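The Price of an Empty Bottle

Emau, October

In the town of Emau, an empty bottle was for many years only an empty bottle. Then the grocery chain Masilela began to pay 15 cents for each one, and the habits of the town changed quickly.

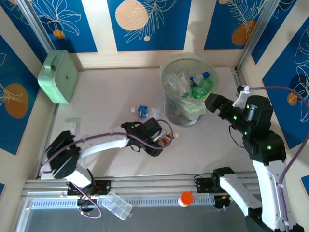 I moved here as a student and lived on Isness Street, above a bakery. My neighbors kept their bottles on the balcony in big bags, and on the first day of the month they all went down the hill together. It was noisy, but I liked it.

The older people remember milk in glass, with a deposit too. For them the system is a return to something known.
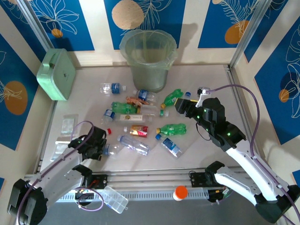

Not everybody is content. The small shops must store what they take back, and the Sunness market has one back room for 53 stalls. The sellers ask for a collection every evening — until now it comes twice a week, and in the summer the smell of old juice is strong.

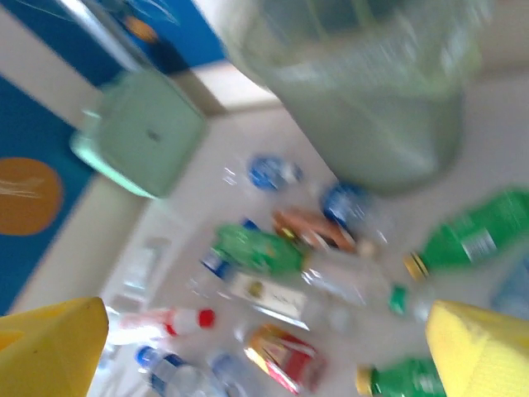
Plastic bottles and packaging on a white surface.

The town will decide on the evening collection before winter.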